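Workshop notebook — bench fan rebuild, continued
July, started just after lunch

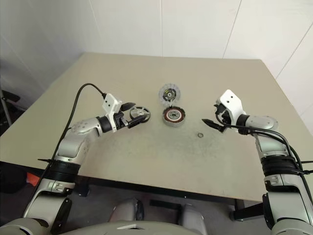 Picking up from the last entry, where I wrote "nearly done" and underlined it. I have left the underlining in as a warning to colleagues.

State of play: the Fekete desk fan runs, it moves air, and at the top setting it hums like a fridge with a grievance. The hum is worst between the second and third settings, which are of course the ones anyone would use. On the low setting it is well behaved and moves no air to speak of.

Ruled out so far:
The feet. Replaced all of them, stood the fan on a folded towel, then on two folded towels. Slightly quieter, and it looked as though it was being nursed.
The grille. Took it off entirely. Hum unchanged. Put it back on the same afternoon, having nearly lost a sleeve.
The wall socket. Someone is bound to ask, so yes, I tried the one by the sink too.

Not ruled out: blade balance, shaft play, and whatever the last owner did in there with the glue.

Blade balance

Set the blade on a knitting needle laid across two jam jars and waited for the heavy side to drop. It dropped. Marked it with pencil, stuck a blob of putty opposite, tried again, and the other side dropped. Went on like this for longer than I would like recorded. The trick, when it came, was to use much less putty than seems worth bothering with. A bit the size of a lentil was far too much. Ended with three crumbs of it behind the blades, each pressed down with the end of a matchstick.

Ran it with the crumbs in place. Better at the top setting, no change in the middle. So balance was a fault, but it isn't the one I'm after. I want it noted that I was quite sure it would be.

The crumbs will not stay put in warm weather. Plan is to swap them for dabs of Panberg filler once everything else is sorted, and weigh the putty against the filler on the letter scales first. The letter scales don't really read that low. Will do it by eye and call it weighing.

Shaft play

Held the shaft between finger and thumb and pushed it end to end. It clicks. Did the same on the spare fan from the top shelf (same model, cracked base) and that one clicks as well, but less, and with more dignity. So there is too much end float in ours. The old spacers are worn thin on one face and polished on the other.

Went through the Rastix assortment tin for something near the right size. The tin says 66 pieces on the lid. It may have been true once. The size I need is the one size whose compartment has been used for drawing pins. Tipped out the pins, found two spacers underneath that somebody had been saving, and took them. If they were yours, there's a note in the tin.

With one new spacer: click much reduced, hum in the middle setting reduced by perhaps half, going by ear. With two: no click at all, no hum at all, no rotation at all. Back to one.

Then I turned down the second with wet and dry paper on a sheet of glass. Did this by the numbers: 9 strokes, turn it a quarter, 9 strokes, and so on, checking against the first every few rounds. It's dull work and quite pleasant with the radio on. Stopped when the shaft turned freely with the faintest bit of movement left. Ran it up. Middle setting very much better. Wrote "nearly done" on a scrap of paper and then threw the scrap away.

The glue

The bearing felt at the back had been soaked in something that set brown and hard. My guess is cooking oil, many years ago, topped up with optimism. It came out in flakes. Cleaned the housing with cotton buds and white spirit, 3 rounds, and the last buds were still coming out the colour of tea. Could have gone on. Didn't.

New felt cut from the offcut drawer (the green piece, left over from the cabinet drawers). Cut it slightly too big so it has to be coaxed in. Soaked it overnight in light machine oil in an egg cup, which is now a workshop egg cup and must never go home.

For anyone repeating this: put the felt in before the spacer. I know the obvious order is the other one. I've done the obvious order, and then I've done it backwards to get it all out again.

Noise, such as it is

We don't own a sound meter, so I used the phone propped on the shelf with the window shut and the fan at the same spot on the bench each time, marked in chalk. I don't trust the figures as figures, but as a before and after they'll do. Top setting before any of this read 56. I have no reading for the middle setting from the same session, having been distracted by the kettle. This makes the table I had planned rather short, so there is no table.

After the spacer and the felt, the top setting read lower, and then higher when a lorry went by, and then lower again. Will repeat early in the morning, before the deliveries to the Flotville place across the yard begin. They start at seven and drop everything at least once.

Odds and ends

The speed switch has a dead spot if you turn it slowly. Turn it briskly. I'm calling this a feature until the proper switch cleaner arrives.

One of the grille clips has gone missing. It's plain wire and could be copied from a paper clip, but a paper clip is too soft and lets go with a ping. Tried a bit of old piano wire, which is too hard and went with a much bigger ping, direction unknown. If you find it, it will most likely be by foot.

The flex wants replacing. The outer sleeve has gone stiff where it enters the base, and I'm not signing this off for anyone's desk with that on it. Three-core in the cupboard is too thick for the gland. Need the thinner sort, a couple of metres.

The paint can stay as it is. Several people have offered opinions about cream and pale green. The opinions have been filed.

Next time
Early noise reading, all settings, kettle off.
Filler for putty.
New flex, then the earth test, then a long run with the back warm to see if the felt weeps.
Put the drawing pins somewhere that isn't the Rastix tin.
Look at the spare fan's base. The crack might take glue and then we'd have two of these, for which I can see no use whatever, and I'll be doing it anyway.

Left it running on the middle setting while I wrote this up, two hours near enough. Case warm by the motor, no smell. A new tick has started, quite soft, once per turn. Have moved to the other bench.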